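Lallel working group — minutes
December meeting, started 9:40 (room was locked)

Present: Raphaël Perrin (chair), Huguette Riviere, Man-sik Son, Clotilde Besnard
On the phone: Quentin Charpentier, from Shehu, bad line for the first half
Minutes: Clotilde

1. Last minutes

Accepted. One fix: item 4 said Quentin would send the wrist calibration, should say Man-sik. Man-sik has sent it.

2. Where we are with the crate grasp

Raphaël recapped for Quentin, who missed last time. Question is still the same one: can the policy close on the rim of a big crate from the wrist views alone, or does it need the head view as well. Gesirar only pays for the second year if we can say something clear on this. Report outline due before the break.

Dataset is frozen as of this week. 2,241 demonstrations after cleaning. Huguette threw out the ones where a wrist stream dropped out, plus the ones with mismatched clocks. Man-sik asked if the clock ones could be rescued. Huguette: yes, but a day of work for very little, no. Agreed, leave them out. They stay on the disk with the flag set so no one trains on them by mistake.

Labels: each demo now has an "approach", "straddle" and "close" segment. Straddle = one finger either side of the wall, not closed yet. Close starts at the first frame where finger width drops below threshold. Quentin wants the threshold written down somewhere other than in the code. Fair. Clotilde to add to the wiki. 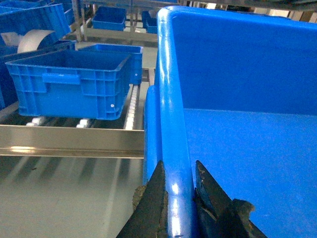 Close segment, wrist view. Rim between the jaws, roller conveyor to the left.

Huguette put this up to show why the close segment is the hard one for the vision side. By this time the rim and the inside of the big crate take up half the view and there's very little to tell you how far down you are. Shiny rim too. The highlight runs along the curve and the edge detector loves it, takes it for the real edge. Man-sik thinks a polarizer on the lens would kill most of that. Raphaël does not want to change hardware with the data frozen. Parked, could go in year two.

Also the blue on blue problem. Other crates in the background are the same color, so the segmentation sometimes jumps to the wrong one. Quentin asked how often. Huguette hasn't split that out from the other misses yet. Will do.

3. Results so far, wrist only vs wrist + head

Man-sik presented. Two policies, same network size, same training steps, only difference is whether the head stream goes in. Test set of 71 trials each, same start positions for both. Success = both hands closed on the rim and crate lifted and held. Anything less counts as a fail, including one hand on and one hand off.

Wrist + head is ahead. Gap is bigger than Raphaël expected and he would like to see it again with a different seed before anybody puts it in an email. Man-sik has one more seed running on the Distness machine, finishes tonight if the job isn't kicked off again.

Wrist only fails mostly in the same way: one hand gets there fine, other hand comes in too low or at an angle and shuts on air outside the wall. Once it's wrong it stays wrong, there is no recovery behavior in the demos for it to copy. Quentin (line better by now) said that's a data problem and shouldn't be reported as a camera problem. Long discussion. Man-sik half agrees. Huguette says both, and that the report needs to separate them.

Decided: report gets two tables. One for all trials, one for only the trials where the approach was good at the start of straddle. If the gap closes in the second one then Quentin is right.
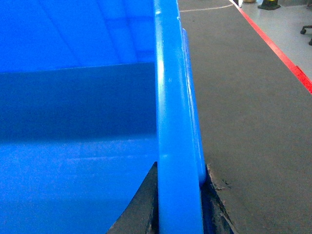
Wrist view with the rim upright in the picture. Bin floor on the left, gray surface and red stripe on the right.

Clotilde asked why the rim shows up this way round, near vertical in the wrist picture, when the annotation guide has it drawn flat. Man-sik: it's how the camera sits relative to the fingers. Guide sketch is from the old mount and should of been replaced months ago. Clotilde will redraw.

The outer lip came up again. There's a narrower lip alongside the main rim, with a thin dark seam between the two, and annotators disagree on which line is "the rim". Man-sik went back through a batch and found people had picked the inner edge, the outer edge and the seam. Doesn't matter much for the policy, matters a lot for the depth estimate, which uses the rim width as its ruler.

Rule from now on: mark the thick rounded rim only. Lip gets its own label, or no label if you can't see where it starts. Huguette will run the relabel in batches of 1,000 clips. First batch by next meeting.

Side point from Quentin — the mask for the surface under the crate. Red line on the floor keeps getting swallowed into the mask. Huguette knows. Hue check was switched off when she was debugging and never got switched back on. Two line fix.

4. Head view and the two-hand timing
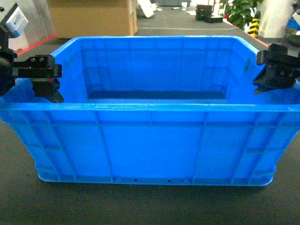
Head view, one gripper at each end of the crate.

What the head stream buys us, according to Man-sik: both hands in one picture with both ends of the crate. The wrist cameras each know about their own end and that's it. With the head view in, the policy can hold one hand back until the other is in place. He plotted the time gap between left close and right close. Much tighter with head. Wrist only is all over the place, and in the worst ones one side starts to lift before the other has closed, crate tips, trial over.

Raphaël: so is it the view or is it the timing? Could you give the wrist-only policy a plain signal, "other hand is closed", and get the same thing with no extra camera? Nobody had tried it. Man-sik thinks it could recover a good chunk. Quentin thinks all of it. Bet made for a coffee.

This is now the main ablation. Three arms: wrist only, wrist only + closed signal, wrist + head. Same start positions again. Man-sik to set up, Huguette to check the start positions really are the same this time (see the mess in October).

Huguette also wants to crop the background out of the head view for one run. Plant, cardboard box, the striped post, etc. Worried the network is using them as landmarks to work out where the crate is, in which case it'll fall over as soon as anything gets moved. Raphaël agreed, low priority, do it if there's compute left. Clotilde suggested just moving the stuff and running ten trials, which is cheaper. Both then, Clotilde's first.

5. Finger position before closing

Quentin's item. He has been comparing straddle segments from good and bad demos, and says the single best predictor for a good lift is how centered the wall is in the gap before the fingers start to move. Better than height, better than angle. His plot was on his laptop and screen share didn't work so we took his word for it, plot to follow by mail.

If it holds, we can add a small wait-and-center step. Fingers open, straddle, nudge sideways til the wall is in the middle, then close. Costs time. He measured 900 milliseconds extra per grasp in his version, which Raphaël finds a lot. Quentin says he hasn't tuned it at all.

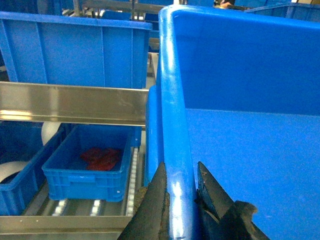 Man-sik pointed out the nudge needs a good estimate of where both fingers are relative to the wall, and the inner finger is the bad one. Dark finger, rough surface, partly in its own shadow depending on the angle. His estimate for the outer finger is solid. Inner one drifts. Could put a small marker on it, but see above about hardware being frozen. Could also use the joint readings and skip vision for the fingers completly, only use vision for the wall. Quentin prefers that. Try that first.

Fingertips: Huguette asked if the worn ones should be swapped before the ablation. Argument for: cleaner. Argument against: all the demos have the old tips in them. Stay with the old ones through the ablation, log it in the report under conditions.

6. Report outline

Raphaël read out the headings. Setup, data, labels, two tables, ablation, centering (if ready), limits. Limits section to say plainly: empty crates only, one crate color. Huguette wants to add lighting, since it was the same overhead setup throughout. Added.

Quentin will write centering, Man-sik the ablation, Huguette data and labels. Raphaël does the rest and argues with Gesirar over the page limit.

7. AOB

Disk on the recording PC nearly full again. Man-sik to move raw video off before the ablation starts.

Annotation guide needs a version number on the front page. Clotilde.

Actions

Man-sik: second seed result to everyone tomorrow morning. Three-arm ablation set up. Disk.
Huguette: split out wrong-crate misses. Relabel batch one. Hue check back on. Check start positions.
Quentin: centering plot by mail. Joint reading version of the nudge step.
Clotilde: threshold on wiki, new rim sketch, guide version. Moved-background trials, with Man-sik.
Raphaël: report skeleton in the shared folder, page limit.

Closed 11:15. Next one same time, different room, Raphaël will send which.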